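How to split light with a CD at your kitchen table

I've been making these little spectroscopes for years and they still make me grin! You need an old CD, a cereal box and some tape.
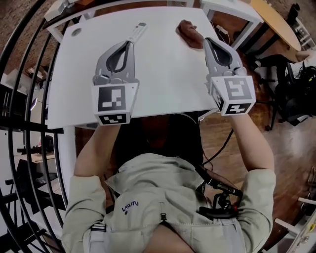 Nhung Đinh

Cut a thin slit in one end of the box, then wedge the CD at the other end, tilted up. Peek in through a small hole on top (never at the sun, please). A lamp gives a smooth rainbow from just over 400 nanometres.

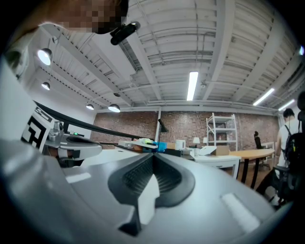 Grey gripper with its dark V-shaped pad

If yours looks smeary, narrow the slit and try again.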